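Folding policy: does the state of the cloth at the start matter more than the number of demos?

tireck_lab
Posted 2019-10-26

Hello all. I work on two-arm folding of clothes in a small group in Rurberg. We compare two ways of collecting demonstrations for the same network. In set A the operator always begins with the garment flat and in nearly the same place. In set B we throw the garment on the table and the operator must first straighten it. Set A has 2380 episodes, set B has 1145.
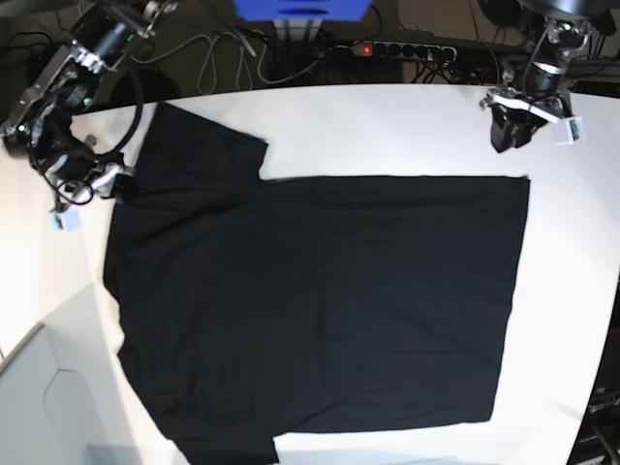
My question is about the first grasp. With the policy from set A we made 181 test runs, and most of the failures come before any fold is made. The fingers close a little above the fabric, or they take only the top of a wrinkle and lose it when the arm lifts. A black T-shirt on a white table should be the easy case, the edge is very clear for the cameras. But inside the body you see only faint streaks where the folds are, and I suspect the network learns the outline and almost nothing about height. The policy from set B has half of the data and fails less at this point. Is this known to somebody? I would like to read about it before I write it down as a result.

puma_hands
It is known in the sense that everybody has seen it and few have measured it. Set B contains many recoveries. In set A your operators almost never miss, so the network never sees what to do after a miss.

Which network is it? If you predict one step at a time, the small errors add up very quickly.

tireck_lab
We predict short chunks of actions, 23 steps, and then look again. With one step it was worse, the gripper was trembling above the cloth.

gemix
I don't agree with the explanation of recoveries, or at least I would not write it yet. You changed two things at once. In set B the garment is also in many different positions, so the network must look at it. In set A it can learn to go always to the same point. I would collect a third set: garment flat, but turned and moved each time. If this is as good as B, then recoveries are not the reason.

puma_hands
Fair. But from the failures he describes, the position is right and the height is wrong. Turning the shirt will not teach height.

gemix
It can, if the table is not perfectly level or the arms bend a little when they reach far. Then height depends on position. Did you check this?

tireck_lab
I checked the table only, with a level, and it is good. The arms I did not check. They hang from above, and when one reaches out to the shoulder of the shirt it is stretched more than near the hem, so you may be right. Tomorrow I will touch the table with both grippers in a grid and write down the difference.

The third set is possible also. In our set A the neck was always to the same side, I must admit.

rurberg_mech
Same building as tireck_lab, other floor. Please do the grid with the grippers closed and again with them open, on ours the fingertips move down a little when they close. We lost a good part of October to this.

puma_hands
If you do the third set, keep the same operator. Ours had very different habits, one pinched the cloth from the side and one pressed from the top, and the mix was worse than either of them alone.

tireck_lab
Thank you, this I did not think about. Set A was made by two people and set B by one. So it is three things changed and not two. I will first split set A by operator, for this I need no new data, and come back with the numbers.

gemix
Please also post the numbers if they are boring.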